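Gallery: The week the gripper wouldn't let go

Hi all, Freya here! A few of you asked what happened with the Serkmont cell in August, so I've put up a couple of pictures from the table along with the story (the short version, I promise).

We'd been running a simple sorting job. Drinks on the table, two paper cups at the back, and the arm picks things up and puts them where they belong. Ilango had it going nicely and we were feeling pretty smug. Then one afternoon the fingers closed on a can and just kept squeezing. The open command went out, the log said it had been received, and nothing moved. Svenja hit the stop button, and it turned out our stop cut power to the arm but left the gripper holding at full force - so now we had a very stuck can and a very quiet robot.

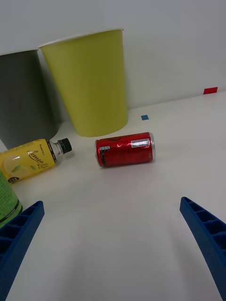 The view between the fingers, with the red can lying straight ahead and the lemon bottle off to the left.

The fault was in the grip controller. After 2000 cycles a counter in our own Prundeck script rolled over, and every open command after that was treated as old news and thrown out. Four lines of code! Youssra found it after two evenings of reading logs with a big pot of tea.

The bit that bothered me more was the stop. I had my hand near those fingers most days, moving bottles back to their spots, and I'd always figured the red button meant everything went slack. So we changed the wiring, added a manual release, and now hands stay off the table until the gripper shows open on the screen. Sumaiya wrote the new rule on a card and taped it to the monitor (in capitals, with underlining).

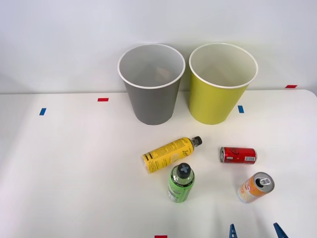

Cups at the back, drinks out in front, and just the blue fingertips poking in at the bottom.

If you run the same script, check your counter before you get anywhere near 2000. And do try your stop button with something in the grip - we never had. Ilango is putting the fixed version in the shared folder, so give him a shout if you can't find it.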